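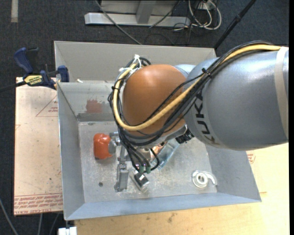
biljana_b
Does anyone know how to stop the offline map on my tablet dropping the pole numbers once I zoom out? I'm checking lines round Watville and it's driving me mad!

veikko47
Open the layer settings and drag the visible range for labels further out, then download the area again.

etenesh_h
I'd leave the range alone, myself. We did that at Storkell and the town centre turned into a solid block of numbers (awful on a small screen). Search by pole number instead.

veikko47
Fine in town, but out there she's got 26 poles on a whole road. Plenty of room!

biljana_b
Tried Veikko's way and the download's now stuck at 50 per cent, so I'll leave it going over tea.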